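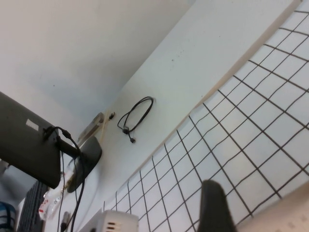 Fig. 3. Wire grid, coiled cable and rear of monitor

3.3 Routing and storing cables at the Radcombe workstation

Carry out this section after the monitor has been fixed to its stand and before the desk is moved to its final position. You will need the Vornlow tie pack (part 1007) and a soft cloth.

CAUTION: Switch off at the wall socket and unplug the monitor before handling any cable behind it.

1. Turn the monitor until the sockets on the back can be reached without leaning over the screen.

2. Wipe the panel and the wire grid with a dry cloth. Do not use solvent cleaner on either surface.

3. Push each cable fully into its socket. Tighten any locking screws by finger only.

4. Let the cables hang in a gentle curve past the stand. Leave at least 30 mm of slack at the sockets so that the monitor can be tilted.

5. Check that no cable is trapped under the base of the stand.

6. Tie the cables together below the level of the base. Trim the ties flush.

Note: Do not tie cables to the stand arm. The arm must be free to move over its full range.

3.4 Spare cables

1. Coil the spare cable into loose loops. Do not wind it round the hand and elbow, as this twists the cores.

2. Hang the coil above the upper edge of the grid with the connector at the bottom.

3. Secure any loose strand with one tie. The tie should slide when pushed with a thumb.

Note: Hang one coil only at each point. Further cables are kept in drawer 103.

CAUTION: Do not hang mains leads or power adaptors on the panel.

3.5 Checks

Tilt the monitor slowly to both ends of its travel and watch the sockets. If a cable pulls tight, cut the tie, add slack and repeat step 6 of section 3.3.

Repeat the check every May and whenever the monitor is replaced. Report damaged cables to Philomena Nartey or, for night work, Aiguo Lü.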